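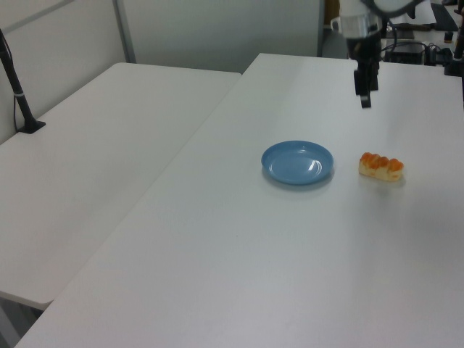 **Footsteps on the mezzanine at the old Kozan ribbon mill**

**perihan_a**

OK so I finally got in! A friend of my aunt rents one of the ground floor units at the Kozan mill and let me sit upstairs from 9 pm until a little after 2 am. I've been reading about this building since I was in middle school, so forgive me if I gush.

For anyone new: the story is that a night foreman named Kevness (no first name, ever, in any version) walks the mezzanine checking looms that were hauled out decades ago. People hear boots, then a pause, then boots again. My grandmother's version has him whistling too.

I heard the boots. Twice! Slow, heavy, going from the river side toward the stairs, and both times they stopped before the top step. I had goosebumps all the way down to my ankles. No whistling, sadly.

**tuncay_y**

So jealous. What month was the mill fire supposed to be? I have always heard November and I'm wondering if the stories bunch up then.

**perihan_a**

November, yes, though my aunt's friend says she hears it in spring too, mostly when she's closing up.

**Lullivix**

I love this building and I hate to be the one, but there's a steam line under that mezzanine. My dad worked for Birex when they redid the heating, and he said the pipes knocked in a row as they cooled, one bracket after another. It sounds exactly like somebody walking. He and his partner went up to look for the guy.

**perihan_a**

I've heard the pipe theory and I like it! But was that line still in use after the units were split up? The heaters upstairs are electric now.

**Lullivix**

Good question. I'll ask him. He may only know about the part he worked on.

**firdevs.d**

Pipes don't stop before the top step every time. I've been up there on 5 different nights over the years and it's the same spot. Same spot!! My sister heard it from the parking lot once, with the windows open.

**danilo_c**

Firdevs, with love, a cooling pipe would stop at the same spot every time. That's where the pipe ends.

**firdevs.d**

Then why are there nights with nothing? Same building, same weather.

**danilo_c**

Heat on, heat off. I'm not saying it isn't fun. I'd go tomorrow if somebody let me in.

**melahat_ersoy**

Hi all, longtime reader, and I have something for the name question! I spent a winter going through the mill's wage books at the county library (they let you handle them, it's wonderful). There are 108 pages for the last years before the fire and I read every one. There's no Kevness on the payroll in any job.

BUT there is a "Kevness & Son" in the back, under bills paid. They sold the mill its lamp oil. So my guess is the name was painted on cans or crates all over the place, and later on kids attached it to the ghost.

**tuncay_y**

Oh that is SO good. A ghost named after a can of lamp oil.

**firdevs.d**

Or the son came by at night with deliveries, and it's him. Boots, a pause to fill a lamp, boots again. Think about it!

**melahat_ersoy**

I did think about it, and I got a little chill. The last bill is for 600 gallons, which seems like a lot to me, but I don't know how fast a mill went through it. I can't find any record of who died in the fire, or if anyone did. The newspaper for that month is missing from the film.

**danilo_c**

Okay, the pause to fill a lamp is a great detail and I'm annoyed I didn't come up with it. Still pipes.

**perihan_a**

Melahat, could you post the page number for that bill? I'd love to go see it. I'm also asking my aunt's friend if I can go back with a recorder and leave it by the stairs.

**melahat_ersoy**

It's in the second ledger, the one with the green spine. The back pages aren't numbered, so start from the end and flip forward. Ask at the upstairs desk.

**Lullivix**

Talked to my dad. He says his crew only did the river side and he has no idea what happened to the line after that. He also says he never went up there alone again, so make of that what you will.

**firdevs.d**

THANK YOU, Lullivix's dad.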